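Fesdale: normas de captura con pinzas de mano
Versión del 2021-07-09. Mantiene: equipo Loureiro

¡Gracias por asomarte! Fesdale reúne las reglas que seguimos para grabar demostraciones de manipulación sobre mesa. Empezaron en abril como una hoja pegada a la pared y ya las usan también en Didanwood, cosa que nos hace muchísima ilusión.

Contenido
normas/ reglas de sesión y de puesto
plantillas/ hojas de registro, una por tarea
revision/ criterios de aceptación y descarte

Reglas de sesión
Cada tarea pide 300 episodios aceptados; por encima de 500 intentos se para y se revisa la tarea, no a la persona.
Los cubos de marcadores se limpian antes de empezar. Una cara con un arañazo se sustituye, aunque "todavía se lea".
Los cables van por fuera de la zona de trabajo y nunca bajo las patas de una silla.
Pausa obligatoria cada 4 tandas. Si quien graba lleva visor, la pausa es sin visor.
No se retoca la mesa a mitad de episodio: se corta, se anota y se vuelve a grabar.

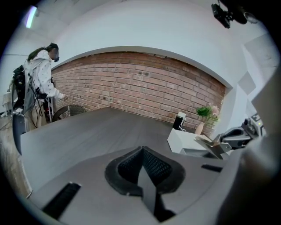 Puesto de mesa con pared de ladrillo.
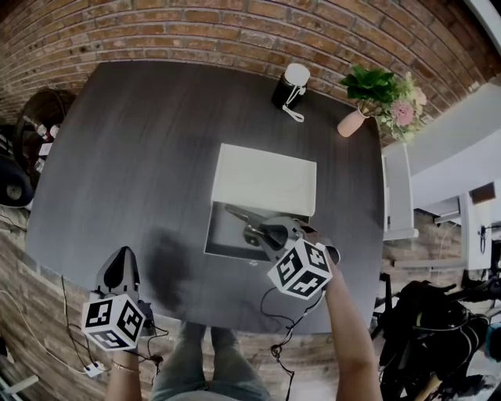

Criterios de descarte
Fuera todo episodio con un marcador tapado durante el agarre, con un tirón de cable o sin hoja de registro. Los dudosos van a revision/pendientes y los miran dos personas por separado. Es la parte lenta, ¡pero cómo se nota luego en los datos!

Pendiente
Unificar los nombres de tarea con los de Troritz.
Traducir las plantillas al gallego.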